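Chapter 7
Folding and Finishing Knit Garments

7.1 Scope of the chapter

Chapter 6 dealt with washing and drying. The present chapter covers the stage between the dryer and the shelf, where a garment is given a fixed outline so that it can be stacked, counted and found again. Shirts, jerseys and other tops without a front opening are treated first. Trousers and flat linen follow in Chapter 8.

A folded top is described by three properties: its footprint, its thickness and its face. The footprint is the area covered on the shelf. The thickness depends on the number of layers and on how much air remains between them. The face is the part of the garment left uppermost, normally chosen so that the collar or some of the printing can be read without unfolding.

7.2 Slippery and printed knits

Athletic jerseys are harder to fold than cotton T-shirts of the same size. Smooth knits slide over one another, and large printed letters are stiffer than the cloth around them. A crease placed across a letter tends to open again – the fold should be moved to plain fabric where the layout allows it. Lappalainen's trials at the Denstead laundry (see Reading 7B) covered 379 tops, of which 61 had to be refolded before stacking. Most of the refolds were sleeveless jerseys with printing on the front.

7.3 The work surface

A padded surface with a fabric cover holds the lower layer in place while the upper layer is turned. Hard, polished tops let the garment drift. The surface should be wider than the garment laid flat, and light from the ceiling should reach it evenly, so that wrinkles show before the last fold is made. 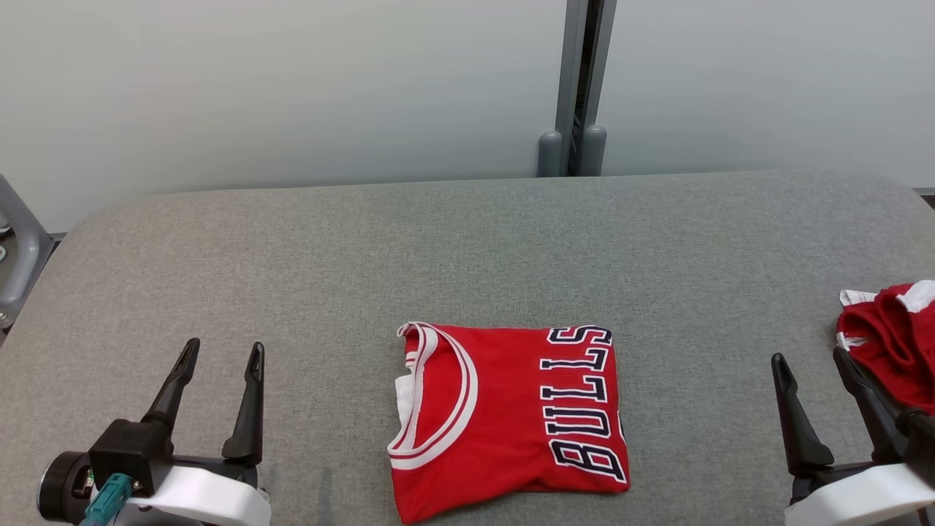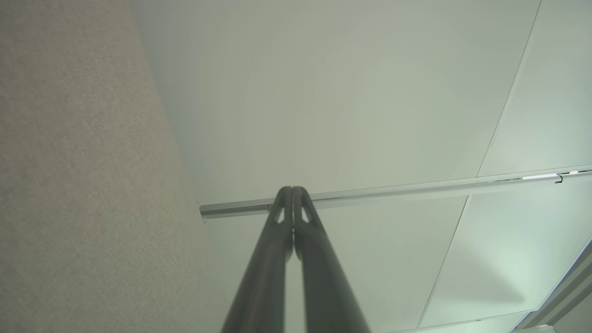 Figure 7.1 First picture: a red jersey folded with the collar and lettering on the face. Second picture: wall and ceiling of the same workplace.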